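Fitted sheet keeps pinging off one corner of a deep mattress

Posted in Home & Laundry by Larysa Antoniuk

Hello all, hoping somebody can put me out of my misery. We bought a new mattress in May, a Lundora one, and it's a good deal deeper than the old one. Lovely to sleep on, no complaints there, but I can't keep a fitted sheet on it for love nor money. I make the bed, it looks perfectly nice, and by about the second morning the top corner on my husband's side has come up and he's lying on bare mattress with the sheet bunched under his shoulder.

I've tried tucking it further under, and I've tried those elastic straps with the little clips, which held until one of the clips snapped. The sheets are 200 thread count cotton from Collau and they were fine on the old bed. I wash them at 60 and they go in the tumble dryer when the weather's bad. Do I need new sheets altogether, or is there a knack to it? I'd rather not spend a fortune if I can help it - we've only just paid for the mattress!

3 replies

Maureen_B

Oh, you have my sympathy, we had exactly this when we changed ours. The first thing I'd do is get the tape measure out and check the depth of the mattress at the side, including any topper or protector, and then look at the packet your sheets came in (or the label, if it hasn't washed blank like all of mine). Ordinary fitted sheets are made for a fairly shallow mattress and what you want is "deep" or "extra deep". The corner should go right round and under with a good hand's width to spare.
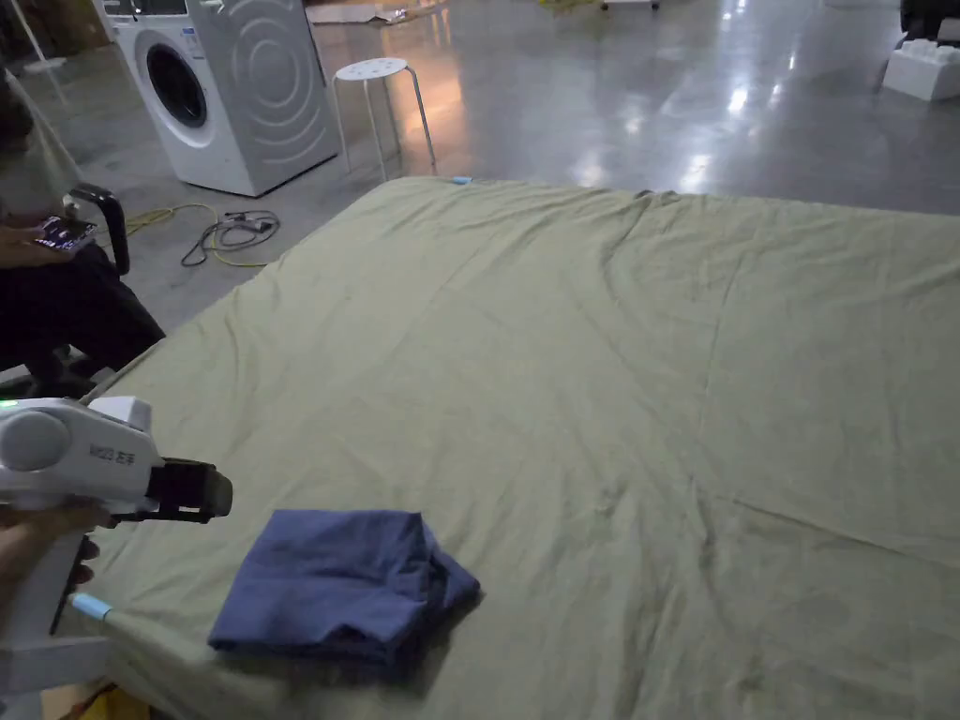

The other thing is the dryer. Cotton does shrink, and a hot wash followed by a hot dry will take up whatever slack you had to start with. I do mine at 40 now and get them out while they're still a tiny bit damp, then give each one a good pull lengthways and widthways before it goes on. Start with the corner that always comes off, then do the one diagonally opposite, and then the other two. It makes such a difference, because the last corner on is always the tightest and you want that to be one down by the feet where there's less wriggling about. I had mine for years before my sister showed me that and I felt quite silly.

If you do end up buying, look for elastic all the way round. Mine are from Ó Riain and they've been on and off the bed every Monday without any trouble.

gd_hartley

Just buy deeper sheets. Straps are a waste of money.

Tilly at the Mill

I agree with Maureen about the depth, but before you throw the old ones out, have a look at the elastic. If it's gone slack or crunchy when you stretch it then that's half your trouble, and it's an easy job to unpick a few stitches of the hem and thread new elastic through with a safety pin. I did two of ours in an evening in front of the telly. If the sheets really are too small, they cut up beautifully into pillowcases, so it's not a total loss - hope you both get a decent night soon!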